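Flarkgate Kitchen Table: produce sorters and table setters wanted (part-time, March start)

Posted Tuesday, January 25, 2022
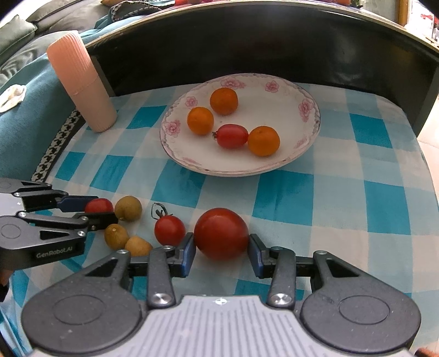
We need people for the fruit and veg tables. Sorting, laying out, putting away, then doing it again with a different lot. Sessions start in March, sign-up is open now and closes when the places are gone.

What it is

Flarkgate is a shared kitchen and teaching room behind the old Rosenthal bakery. On weekday mornings we run the sorting tables. Tomatoes big and small, whatever else came in that day, all of it out on a cloth and gone through piece by piece. Size, ripeness, kind. Good ones go to the cookery classes upstairs, soft ones to the soup pot, anything past it goes to compost.

It is quiet work. Some people love it. Some last one morning and thats fine, tell us and we fill the place.

What you'd be doing

Fetching crates from the cold store (ground floor, no stairs).
Spreading the cloth. Teal check one or the plain one, whichever is clean.
Laying produce out with space between the pieces so nothing gets knocked.
Picking up one piece at a time, moving it, setting it down. Not dropping it. Not rolling it.
Sorting the cherry tomatoes from the large, and the small fruit into its own dish.
Telling whoever is on the desk when something has split or gone mouldy.
Wiping down. Folding the cloth or putting it in the wash bag if it's stained.

No lifting over one crate. If a crate feels heavy, halve it.

Hours and money

A session is 90 minutes with a break in the middle. Two sessions a morning if you want them, never three. Pay is by the session and goes out on Fridays, bank transfer only, we can't do cash any more. Rate is on the sheet Adwoa sends out, it is the same for everybody, new or not. Bus fare back if you keep the ticket.

There are 7 places on the morning list and a reserve list after that. Reserves do get called. Last autumn most of them worked at least one week, tomatoes came in all at once and we were buried.

Who we want

Anyone over 18. No kitchen experience needed. Steady hands help, patience helps more. You should be alright sitting or standing at a table for the full session (stools are there, so are taller tables). Left-handers very welcome, we are short of them and the table works better mixed.

You need to be on time. The room gets set up once and if you come in twenty minutes late everyone has to stop and shuffle round. Please don't put your name down for mornings you aren't sure of.

If you have an allergy to anything in the tomato family, or to raw fruit generally, say so on the form. Doesn't always rule you out, depends what's on the table that week. Tin-yau Chang does the rota and will ring you about it.

What to wear

Plain long sleeves, or sleeves you can push up. Dark is best, tomato shows on everything. Flat closed shoes. Rings and bracelets off, watches too. Hair tied back. Aprons are here but we've only got the big ones left so bring your own if you are small.

No hand cream beforehand please. No strong perfume, the room is not large.

What you get besides pay

Tea, coffee, toast. A bag to take home at the end of the week if there is surplus, first come first served and no reserving bags for your neighbour. Half price on the evening classes upstairs. The bread one with Oluf Thoroddsen fills up fast, so book that seperately and early.

Trying it out

There's an unpaid look-round first, half an hour, come and see the tables and have a go. After that a paid trial session. Then we both decide. Jahangir Roy runs the look-rounds, he'll show you the cold store, the fire door and where the bins are.

How to apply

Fill in the short form at the Flarkgate desk or ask for it by email. We need:

Name and phone number
Which mornings you can do, and which you definately can't
Left or right handed
Allergies
Someone to ring in an emergency

No CV. No covering letter, we won't read it. If you did the tables last year you still have to fill in the form, sorry, the old ones weren't kept.

If writing it down is difficult, ring and Adwoa Sowah will do it with you over the phone. Desk is open mornings only. Leave a message otherwise, speak slowly, say your number twice.

Getting here

Side entrance, green bell, not the bakery door. Bus stops at the corner. Bikes go in the yard. There is no parking for us on site, the spaces out front belong to Drallus and they do complain. Step-free all the way to the tables and the toilet.

Questions about pay to Adwoa, about dates to Tin-yau, anything else to the desk.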